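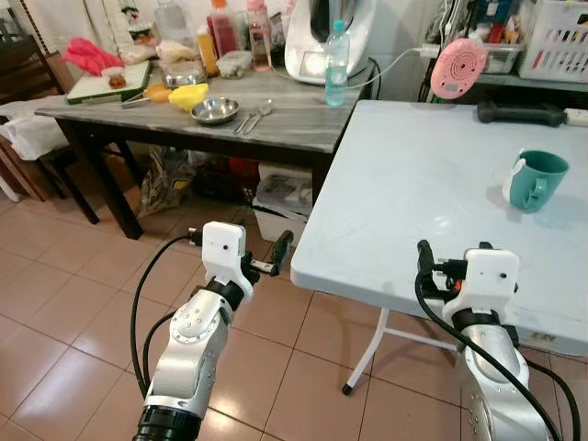

*The two arms in front of the marble-patterned table and the white folding one, teal mug on the right.*

September 24, 2020

I went to see the Nestwood build expecting to be talked at, and I was. Shabani Swai has been putting together a pair of kitchen arms at home for most of a year, under the name Stusteleo, and he opens the place to visitors now and then. The pitch is that the arms will set a table and clear it again.

Maybe. What I saw in 30 minutes was a lot of setup. The grippers are neat, with ridged black fingers on white housings, and the parts have cost him nearly $3,000 so far. The cables bother me more. They loop down the outside of the arms, and I kept looking at that mug and the bottles at the back of the other table.

Shabani says the spoon and fork are the hard part – flat, shiny, side by side. He has logged 200 tries at picking up the spoon and wouldn't give me a success rate, so I'll draw my own conclusion. The bowl goes better, he says. I asked for five clean pickups in a row and got a long answer about calibration.

I did like that he works with a real mess of kitchen stuff. The Mohamedi demo in March had one foam block on a bare bench, and people clapped. Ferkenus wants to sell a kit based on this design, and I'd hold on to my money until someone shows a cleared table. He's open again next month. I'll probably go back.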